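Ferkalport workshop brings ageing robot arm back into daily use

Feb 2, 2018
By Seija Jääskeläinen

A robot arm that had been stopping without warning for most of the winter is running full days again at the Resard workshop in Ferkalport, after staff rebuilt its cable run and set up its work cell from the bench upwards.

The arm is used for handling trials. It picks up household objects, moves them between a table and a kitchen appliance, and puts them down again, often for hours at a stretch. Resard does the trials for Ofori, a company based in Grarkerport that writes control software for small arms.

The trouble began in August. The arm would reach out over the table, halt halfway through a move and report a fault at the elbow joint. Restarting it cleared the message, and it would then work normally for an hour or a day before doing the same thing again. By the time the workshop took it out of use, the log held 1,714 stops.

Staff first suspected the joint itself and sent for a replacement. The new joint was fitted before Christmas and made no difference. The fault was found in the supply cable, which had been clipped too tightly where it turned a corner behind the base. Each time the arm swung to the far side of the table the cable was pulled, and one of the cores had worn nearly through.

The cable has now been replaced with a longer one, with a loose loop left at the corner. The old joint was tested, found to be sound and put on the shelf as a spare.

With the arm already out, the workshop decided to go over the rest of the cell. The bolts holding the base were taken out, cleaned and tightened again in a crosswise order. The gripper was stripped down and its fingers checked for play. One of the fixing screws had worked loose and was replaced along with its washer.

The longest job was teaching the arm where everything is. The cell uses printed square markers as fixed points, and their positions have to be measured again whenever the base has been disturbed. Staff do this by bringing the gripper slowly to a set of known points and recording the joint angles at each one. The first attempt gave an error of several millimetres at the far end of the table. It was traced to a marker that had been stuck down slightly crooked. It was peeled off, a fresh one was laid against a steel rule, and the whole set of measurements was taken again. The work took roughly 40 hours in all, spread over three weeks.

Trial runs began at low speed. The arm was sent back and forth over the table with nothing in its fingers, then with light objects, and was brought up to its usual speed only when it had gone through a full day without a stop. 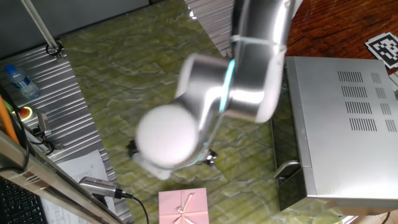

Photo: Resard, Ferkalport

The emergency stop was tested separately. It sits in a yellow base on the ribbed metal platform next to the table, and is now pressed once at the start of every shift with the arm moving slowly. The result is written in the cell log. If the arm does not stop at once, the cell stays shut down until the circuit has been checked from end to end.

The workshop has also changed its weekly routine. Every cable in the cell is to be followed by hand from plug to plug, with power off, and any clip that grips too hard is to be swapped for a wider one. The gripper screws are checked with a torque driver and marked with a line of paint, so that a screw that has turned can be spotted without a tool. The marker positions will be checked after every 20 days of running, and straight away if the arm has hit anything.

Microwave ovens are among the appliances used in the trials, and they bring a small problem of their own. An oven is light enough to shift when the gripper pulls at its door. Even a slight change in its position is enough to make the next reach miss the handle. Operators now check where it stands against a paper template before each session and move it back if needed.

Ofori has asked for the trials to pick up where they left off, beginning with small boxes and bottles and going on to door handles. The backlog from the winter is expected to take 10 weeks to clear. A second arm of the same type, which has been in store at Grarkerport, is to be sent over in the spring and will be given the same longer cable before it is bolted down.

Resard has passed its notes on the worn cable to Ofori, along with a short length of the damaged piece. The company intends to add the cable corner to the list of points its own fitters look at when they visit a site.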